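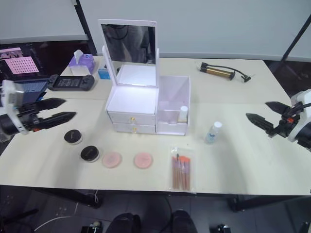 Lirbridge Evening Writers | Short fiction page | posted 2025-05-30

The Well at Toom

My aunt believed in the well. She believed in most things, including a tea that cured knees, so I didn't give it much weight when she told me the water at Toom could show you the person you were supposed to have been.

"Supposed by who?" I said.

She didn't like that. She said I had always been a child who turned plates over to see where they were made.

She died in April and left me 775 dollars, a chest of drawers, and a bus ticket to Toom with the date left open. I sold nothing. I put the drawers against the wall in my bedroom and the money in the bank, and I left the ticket on the refrigerator under a magnet, where I could disapprove of it every morning.

I went in the end because the ticket had cost her something, and I hate waste.

The bus stopped at Kisance first, for 9 minutes, long enough for the driver to smoke. A woman across the aisle asked if I was going for the water. I said I was going for the ride. She nodded as if she had heard that before. She had been three times, she told me, and each time she had seen herself as a dancer.

"Do you dance?" I asked.

"No," she said. "I have a bad hip."

I asked if the hip had come before or after the dancing she hadn't done. She looked out the window from there on.

Toom had a parking lot, a gift shop and a path. At the shop they sold the water in bottles, and I asked the girl at the register whether the bottled kind worked too. She said it was more of a keepsake. I asked who had tested the other kind. She said the line was shorter after lunch.

A board by the path said the well was 300 feet deep and had never been measured. I read it twice. I would have liked to meet whoever painted it.

The line was not shorter after lunch. People came back up the path with wet eyes, and some of them were holding hands with people they hadn't gone down with. I'll admit the wet eyes bothered me. But it was windy, and there was a lot of pollen, and a person who has stood in line for two hours wants to have seen something.
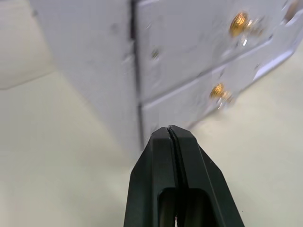
White drawers, seen from low down.

When my turn came, I leaned over the stones and looked. It was dark. After a while my eyes got used to it and I saw my own head with the sky behind it. I waited. I moved left, and the head moved left. The man behind me coughed.

"Anything?" he said.

"Me," I said.

"As what?"

I told him as a person looking down a well. He seemed sorry for me, and I stepped aside so he could have his go. He was a judge, he told me on the way up. He meant in the water. In life he worked for Jeritz, selling gutters.

On the bus home I tried to be fair about it. Suppose the thing worked. Suppose it showed everybody the life they had missed, and I had looked, and there I was in the same coat. I didn't care for where that was going, so I got out the sandwich I had packed and ate it.

It was late when I got in. I took out my aunt's bottom drawer to put my sweater away, and it stuck, as it always does, and I got down on the floor to see why. There was an envelope wedged behind it. Inside was a receipt from the gift shop, number 599, for one bottle of water, and on the back in her handwriting she had written, "Saw only me. Try again in spring."

I put it on the refrigerator, under the magnet.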